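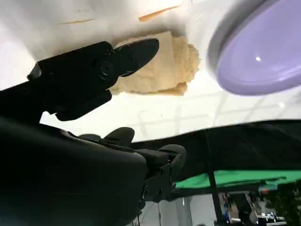
Figure 3. Gripper jaw in front of a beige, crumbly object on a white surface.

4.2 What the awards did for the branch offices

I went into this part of the study expecting the smaller branches to care less about recognition than the head office did. My thinking was that an agency of 5 people already knows who did the hard work, so a plaque mailed from headquarters wouldn't add much. The survey answers made me drop that idea pretty fast.

We sent the questionnaire to 500 employees at two insurance brokerages, Kareo and Asness, and got 200 usable replies. Of those, 81 came from branch staff. I read every one of the open comments myself (twice, in fact, as I lost my first set of notes), and the branch people wrote the longest ones by far. They wanted to talk about being named in the company newsletter, about who had put them forward, and about whether the person presenting the award could say their name right.

Kareo's branches use peer nomination, while Asness leaves the choice to regional managers. I had planned to treat these as two clean groups, but the Meredith office moved from one system to the other in March, right in the middle of our survey window. I kept Meredith in the totals and took it out of the comparison. 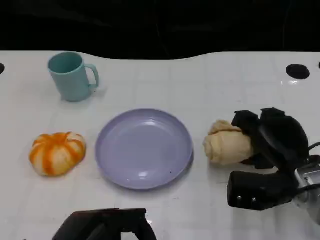 The comments about peer nomination were warmer, though they also had more grumbling in them. Claims staff told me that sales people get nominated by other sales people, and that someone who spends the whole day on renewals hardly ever crosses anybody's mind. I heard the same complaint in the Vernow pilot, where we tried out the questions before sending them around. Manager-picked awards drew fewer complaints - but fewer people could tell me who had won the last one, either.

I don't want to push this too far. People who like awards are probably more willing to fill out a survey on awards, and I had no good way to correct for that. Pay is the other loose end. Asness attaches a small bonus to its award and Kareo doesn't, so some of what I'm calling recognition may just be money. I come back to the bonus question in Section 5.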